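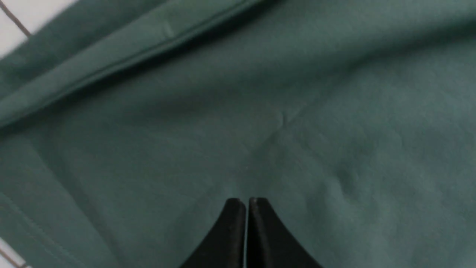
티셔츠 개는 법을 여쭙니다. 정확히는, 인터넷에 떠도는 "세로로 세워 넣는 접기"가 정말 쓸 만한 건지 해 본 분들 얘기를 듣고 싶습니다. 저는 솔직히 반신반의입니다. 세이지색이라고 할까, 회색이 도는 녹색 옷을 펼쳐 놓고 해 봤는데, 이렇게 부드럽고 살짝 기모 느낌이 나는 천은 손으로 쓸어도 낮은 물결 같은 주름이 그대로 남습니다. 그 상태로 접으면 안쪽에서 주름이 겹쳐서 서랍에 세워도 금방 주저앉고요. 영상 속 사람들은 빳빳한 새 셔츠만 쓰는 것 같은데 제가 꼬인 걸까요?

조건을 적자면 서랍은 Ekholm 것이고 깊이가 얕은 편입니다. 지금은 그냥 반 접고 또 반 접어서 눕혀 쌓아 둡니다. 8월에 옷 정리를 한다고 Rukent 접기판까지 샀는데, 판을 빼는 순간 모양이 흐트러져서 두 번 쓰고 치웠습니다. 조회 수가 4,000이 넘는 글에서 "인생이 바뀐다"고 하길래 산 건데 제 인생은 그대로네요.

궁금한 건 두 가지입니다. 첫째, 밑단부터 맞춰야 하는지 어깨부터 맞춰야 하는지. 글마다 말이 다릅니다. 둘째, 접기 전에 꼭 평평한 바닥에 놓아야 하는지. 침대 위에서 해도 된다는 사람도 있던데 믿기 어렵습니다.

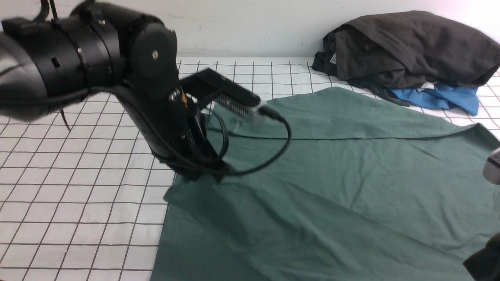 참고로 다림질은 안 할 겁니다. 다림질하라는 답은 사양할게요. 티셔츠를 다려 입을 정성이 있으면 이런 데 글을 올리지도 않았습니다.

Boyang Jiang

Lucimara Moura
세워 넣기 자체는 됩니다. 다만 영상처럼 30초 만에 서랍이 예뻐진다는 건 저도 안 믿어요. 제가 하는 방식을 적어 볼게요.

앞면이 바닥으로 가게 펼치고, 양쪽 옆선을 잡아 바깥으로 살짝 당깁니다. 쓸어내리는 것보다 당기는 쪽이 주름이 훨씬 잘 펴집니다. 그다음 한쪽 옆을 가운데로 접고 소매를 되접고, 반대쪽도 똑같이 해서 긴 직사각형을 만듭니다. 밑단을 목선 조금 못 미치는 곳까지 올려 반으로 접고, 거기서 다시 세 번에 나눠 접으면 끝입니다. 서랍이 얕으면 마지막 접는 폭을 서랍 높이보다 조금 작게 잡으세요. 높이가 안 맞으면 어떤 접기든 소용없습니다.

어깨냐 밑단이냐는 저는 밑단 편입니다. 밑단은 박음질이 되어 있어서 잡았을 때 천이 덜 늘어나고, 선이 눈에 보이니까 맞추기도 쉽습니다. 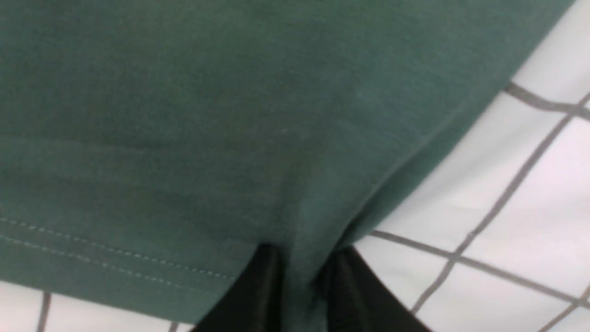

단, 오래 입은 옷은 밑단이 옆으로 돌아가 있는 경우가 많습니다. 그런 옷은 밑단에 맞추면 오히려 몸판이 비틀려요. 옆선이 앞쪽으로 넘어와 있으면 밑단은 포기하고 어깨 양 끝을 맞춘 다음 나머지는 되는 대로 접으세요. 삐뚤어도 입는 데는 지장 없습니다.

침대는 비추천입니다. 이불이 눌리면서 접는 선이 같이 내려가거든요. 식탁이 제일 편합니다.

그리고 서랍이 꽉 차지 않으면 무조건 쓰러집니다. 저는 빈 자리에 Macedo 칸막이를 하나 끼웠는데, 신발 상자 뚜껑을 잘라 넣었을 때와 차이를 모르겠습니다. 돈 쓰지 마세요.

Severin Zaugg
그냥 말아서 넣으세요. 접는 건 시간 낭비입니다. 여행 가방도 다 말아서 싸잖아요.

Ismael Queiroz
윗분처럼 말면 얇은 티는 괜찮은데 두꺼운 천은 풀립니다. 저도 반년쯤 말아서 넣다가 그만뒀어요. 서랍 열 때마다 풀린 옷이 걸려서 안 닫힙니다.

질문하신 분 옷이 기모 느낌이라면 굳이 세우지 않아도 된다고 봅니다. 두꺼운 옷은 넓게 접어 눕히고 얇은 티만 세우는 식으로 나누면 됩니다. 한 가지 방법으로 전부 통일하라는 말이 저는 제일 의심스럽습니다. 접기판은 셔츠에는 쓸 만하니 버리지는 마시고요.

Boyang Jiang
답변 감사합니다. 금요일 저녁에 Moura 님 방법으로 여섯 벌을 접어 봤습니다. 얇은 것들은 서 있습니다. 녹색 옷은 역시 기울어져서 Queiroz 님 말대로 눕혔습니다. 옆선을 당기는 건 확실히 효과가 있네요. 한 달 뒤에도 서 있을지는 두고 봐야겠습니다.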